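Somdale's netball hashtag takes off on social media

7 November 2025

Search this site Enter keyword Go

What a week for Somdale! The sportswear firm has only been the shirt partner of the Hustach netball club since February, but its #FirstPassFriday campaign has already drawn 2,669 replies from fans, and they're still coming in as we write.

The idea could hardly be simpler. Every Friday the club posts a short clip of a training drill, stops it just before the final pass, and asks supporters to guess who gets the ball. Anyone who guesses right goes into the draw for match tickets.
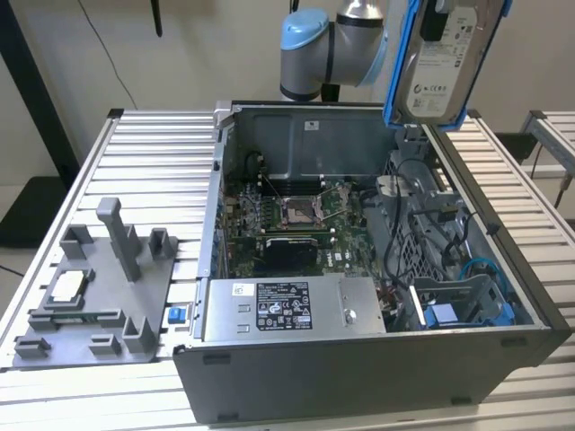 Elsie Hoani, who runs social media for Somdale, had hoped for 100 replies to the opening clip. She got those before lunch! "People were arguing over a chest pass as if it were a cup final," she said. "I sat there on my phone grinning."

Plenty of the fun came from the players themselves. Goal attack Naa Agbeko joined in under the second clip and guessed her own pass wrong (her teammates haven't let it drop), and that exchange was shared more than anything else in the campaign.

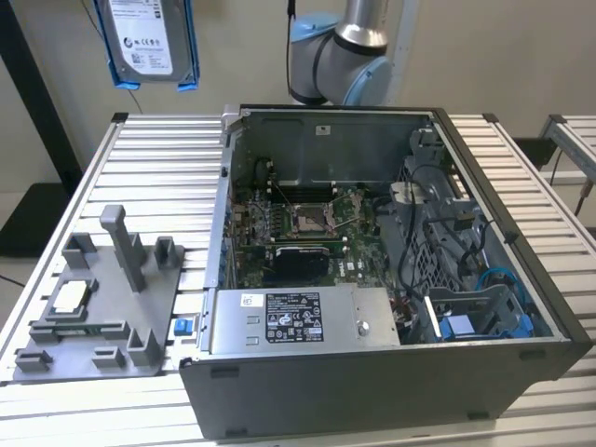 Small agency, big reach

The campaign was put together by Sarpong, a 2-person agency run by Kwame Ankrah and Birdie Montoya. They kept paid promotion to the opening week and left the rest to the fans, with replies written by hand, often late into the evening.

Montoya says the timing mattered a great deal. Clips went up at 9 in the morning, when supporters were on the bus or putting the kettle on, and the answer followed after work. That left a whole day for friendly bickering, and the fans used every minute of it. 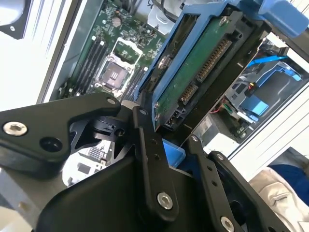
What comes next

Somdale and the club have agreed to carry on until the end of the season, and the club's junior side will get clips of its own. Junior coach Korkor Addo is delighted. Her players have been inventing trick passes all week, a few of them even legal.

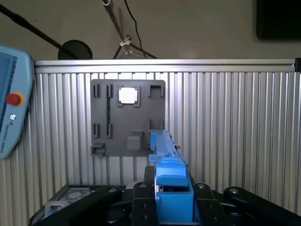

Ticket winners are drawn on the club's page every Sunday evening, and entries for the next draw are open now. Guesses need to be posted as a reply to the clip with the hashtag included.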